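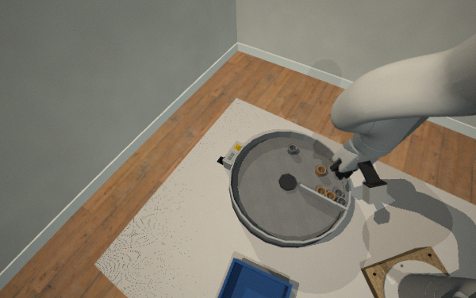 Unintended contact between a gripper and a feeder tray is the fault examined in this report. It came up in the second term of our ring sorting project at Dretwood and took up most of the time we had set aside for tuning the vision step. The cell is a simulation model built in Sesanska, with a six-axis arm that picks rings from a round feeder tray and drops them in a bin. In most runs the work went as planned. The failures came when a ring had drifted away from the others toward the right side of the tray, like the orange one lying by itself to the left of the gripper, and the black fingers had to come down close to the rim to reach it.

Authors: Revathi Thampi, Aishwarya Kaimal
Submitted 20 March 2021

1. Background

The cell was set up to answer a narrow question: can one arm sort rings by color from a rotary feeder if the rings are not presented in fixed positions? The feeder disc turns under a thin divider bar. Rings carried around by the disc stop against the bar and collect there, and the arm picks from that side. A ring that misses the bar keeps traveling until it is picked or comes around again.

The feeder is driven by the controller model, which we call Kartha in the code and in the rest of this report. Kartha tells the planner when the disc has stopped. The planner then asks for a list of ring positions, chooses one, and produces an approach, a straight descent, a close, and a lift. The gripper is parallel, with the closing direction set by the pick angle. Rings are gripped from outside. Gripping from inside was tried in December and dropped, as the fingers were too thick for the ring opening once a safe gap was allowed.

The work described here was done on the simulation only. The real cell uses the same tray and the same finger set, and the plan was to move the program across at the end of term. That step is now on hold for the reason given in section 6.

2. The fault

The first event was found by Aishwarya during an unattended batch. A pick had been logged as successful, and so had the drop, yet the ring count in the log did not agree with the state of the tray at the end. Replay showed the outer finger coming down on the rim. The finger stopped, the wrist kept its commanded motion for a short time, and the position error grew until the arm slipped sideways over the rim lip. The fingers then closed on nothing and the arm completed the rest of the cycle with an empty gripper.

Two separate things are wrong here. The arm hit the tray, and the program did not notice. On a real arm the first would probably bend a finger or trip a joint limit. The second is worse from a safety point of view. A cell that reports a good pick after a hard contact will carry on to the next cycle with a finger that may no longer be where the program thinks it is.

We repeated the batch with the same seed and got the same result. With a different seed the contact did not occur. At that stage we took it for a random effect of the physics step and shortened the step, which changed nothing except the run time. Two days were lost this way.

3. Test method

We stopped using random ring layouts and placed a single ring by hand at known distances from the inner face of the rim. The disc was held still. For each distance, the pick was run with the fingers closing along a line through the tray center (radial) and at a right angle to it (tangential). Contact force on both fingers was written to the log at every step, along with the commanded and measured tool height.

A run was marked as a fault if either finger touched any part of the feeder, whether or not the ring was picked. We chose this rule before starting. Some light touches did not spoil the pick and it would have been tempting to pass them.

The series came to 35 runs. Ring color was kept to orange throughout. The gray rings are hard to pick out against the gray disc, above all in the shadow of the arm, and we did not want missed detections mixed in with the fault we were looking for.

4. Results

Of the 35 runs, 12 ended in a fault. All of these used the radial closing direction. With the tangential direction there was no contact at any of the distances tested.

The limit for the radial direction was sharp. With the edge of the ring 20 mm or more from the rim, both fingers came down clear. Nearer than that, the outer finger met the rim on every run. The force trace in these runs has a clear shape: flat during the approach, a steep rise as the finger lands, a short plateau while the wrist continues, and a sudden fall as the finger slips. The plateau was long enough to be caught easily by a threshold check, had there been one.

The measured tool height stayed above the commanded height for the whole plateau. This was also in the log from the first event onward, and we had not looked at it.

5. Causes

5.1 Tray model

The planner does not check against the same shapes as the physics engine. To save time it uses simplified shapes, and the one for the feeder had been made by hand at the start of the project as a flat cylinder with the height of the disc. The raised rim was left out. As far as the planner could tell, the outer finger was coming down through free air.

Revathi found this by turning on the display of the planning shapes, an option neither of us had used. The missing rim was obvious at once. The module box on the outside of the tray was missing too, although no planned path had gone near it.

5.2 Choice of closing direction

The pick angle was chosen by the shortest wrist rotation from the current pose. On the right side of the tray, close to the arm, the shortest rotation very often gives a radial close. So the rule picked the worse of the two directions in the area where rings were most likely to sit by the rim. Neither cause would have been as visible alone. With the rim in the model, the planner would have rejected the angle; with a different rule for the angle, the missing rim might have gone unseen until the move to the real cell.

5.3 Success check

A pick was counted as good if the gripper had received the close command and the lift had reached its final height. Both conditions are met by an empty gripper. The check dated from an early version in which the ring was attached to the tool by a software link, with no finger contact at all. When we moved to contact-based gripping — a change we were rather pleased with — the check was left as it was.

6. Changes made

The flat cylinder was replaced with a disc and a ring-shaped wall, and a box was added for the module. The wall is made 12 mm thicker on the inner side than the real rim to allow for error in the calibration of tray position. This does cost some reach. A ring lying flat against the rim can now only be picked tangentially, and if another ring is touching it on the wrong side it cannot be picked at all. In that case the planner skips it and asks Kartha for a part turn of the disc.

The angle rule now scores both directions by free space at the finger tips, with wrist rotation used only to break ties.

Two checks were added to the cycle. During descent, a force above the threshold on either finger stops the arm and holds it, with no automatic retry. After the close, finger opening is compared with the ring diameter, and a pick with the fingers fully shut is logged as empty.

The same test series was run again with these changes. No contact with the feeder was recorded. Picks at the two smallest distances were refused in the radial direction, as intended.

The force check relies on finger force being available at each step. In the simulation it is. On the real cell the gripper driver, Zirex, only gives motor current, and gives it late. We do not yet know if the delay is short enough for the stop to be of use at full descent speed. Until that has been measured, the program should not be run on the real arm, even at reduced speed with a person at the stop button.

7. Open points

The disc was held still in all of the tests. A ring that is still settling against the divider bar when the arm comes down has not been covered, and Kartha reports "stopped" on the basis of the drive, not the rings.

The divider bar itself is in the planning model as a thin box at the correct height. We have not tested picks where a finger has to go between a ring and the bar.

The shadow of the arm over the tray affects detection of the gray rings. We noted this while setting up the tests but have no figures for it. If a ring position is found with a larger error in shade, the allowance on the rim wall may need to be larger too.

The planning shapes for the drop bin and the mounting board were made at the same time and in the same way as the one for the tray. They have been displayed and looked over, but not measured against the full models. Aishwarya has this listed as the next task, before any further work on the vision step.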